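Speaker notes: The clip that got away
Irena Lis, afternoon session, second slot

(Wait for people to sit down. Thank Jadwiga for the introduction, and for the tea.)

Good afternoon, everybody. I'd like to tell you a slightly embarrassing story, and I hope you'll be kind about it, as I was the one who signed off the settings.

In October we were collecting tidying tasks for Sadero, in ordinary bedrooms, with hand-held grippers. Small things, mostly — hair clips, bows, bits and bobs in a box. We had 2722 recordings by the end and I was terribly pleased with them.

(Pause. Next slide.)

Then Jadwiga Kalinowski sat down to check the jaw readings, bless her, and found that 856 of them were wrong. The jaws were closed on something and the log said they were open. The cause was a loose screw on one linkage, which let the sensor slip a little every time somebody squeezed hard. Two of us had heard it clicking. We both thought it was the floorboards!

Now, why does it matter? Well, a robot taught on those readings squeezes harder than it should, and it goes on squeezing. On our test arm it snapped three clips and then pinched my thumb — only a bruise, but I did say a word I won't repeat in front of you lovely people.

(Let them laugh, if they do. Don't rush on to the next slide as you did at rehearsal.)

So these days we check every pivot before the first take and again after lunch, and anyone who hears a click stops and says so. I'll leave the last slide up while we take questions, and Jadwiga has the checklist by the door if you'd like a copy.

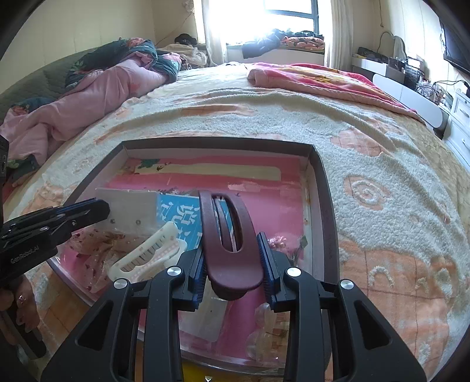 If someone asks about the bad recordings, we kept them, in a separate folder, and we're still going through them by hand whenever one of us has a quiet hour.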